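September
By the features desk

Ngozi Ajayi answers the door of the Gisano training room with a dish towel over one shoulder and an apology about the kettle, which takes forever. She has worked in restaurant and hotel stockrooms for most of her adult life, and she still moves like somebody who expects to be called away at any moment. For the past 13 months her job at Gisano, a catering supplier with a long narrow warehouse behind the rail yard, has been to help bring in the machines that now do a good share of the bottle handling, and to look after the people who used to do all of it by hand.

"I was a picker," she says, once the tea is finally poured. "I want people to know that before anything else. I carried the crates, I had the bad shoulder, I went home smelling of somebody's spilled vinegar. So when they asked me to come upstairs and talk about robots, my first question was what happens to the girls on the late shift."

What happened, she says, was slower and more ordinary than anybody had feared. The company bought its arms from a firm called Zastico, and the software that plans the day's orders, Stivolness, came a little later and caused far more grumbling. The arms work on the shelf section, where sauces, syrups, oils and soft drinks are kept for small orders. On a good day the section moves roughly 2,000 bottles. Before, that meant 30 people across the shifts. The number on the payroll is the same now, though only part of the team still works at the shelves, and the others have gone to checking, to customer calls, and to what everyone in the building calls teaching.

Teaching is the part Ajayi likes to talk about, and she talks about it at length, with her hands. The arms learn from people. A worker holds a gripper, the same sort the machine has, with a camera on it, and goes about the job of picking up a bottle and setting it where it belongs, over and over, in different corners of the building, with different clutter in the way. The recordings go off to be learned from, and some time later the arm is a bit better at the same thing.

"You would think it's dull, and for the first hour it is," she says. "Then you start noticing your own hands. I never knew I tilted a bottle before I lifted it! Thirty years of doing it, give or take, and I never knew. One of the women on my team said it was like being asked to explain how you walk down stairs."

There was an argument early on about pay. Teaching was first offered as light duty, at the lower rate, and the pickers didn't care for that at all. Ajayi took their side. If the machine was going to carry their skill around for years, she told the managers, then the hour spent handing it over ought to be worth at least as much as an hour spent lifting. It took most of a spring, but teaching hours are now paid at the senior picker rate.
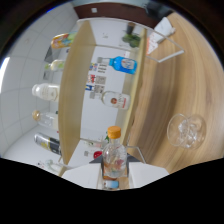

She keeps a soft spot for glass. Plastic forgives you, she says, and a squeeze that's a little too hard does no harm, but glass slides, and clear glass is hard for a camera to make sense of. Her team asked for more practice with it, and with shelves that are crowded and a bit untidy, the way shelves get by the end of a shift. A tidy shelf, in her opinion, teaches nobody very much.

Not everything has gone well. Two of the older pickers left in the first few months, and she doesn't pretend they were happy about it. The room is quieter, too. People used to shout orders down the aisle and sing along with the radio, and now there are stretches when a person at the checking bench won't talk to anyone until break. Ajayi moved the benches so they face each other, and that has helped some.

"My shoulder is better," she says, rubbing it anyway. "I sleep. I see my sister on weeknights. But I miss the racket, I really do."

Next up is Bellamy, the smaller site across town, where the crew has already sent her a list of questions two pages long. She plans to answer them in person, over lunch, and she's asked for a better kettle.

Contact the features desk | Copyright, all rights reserved | Back to top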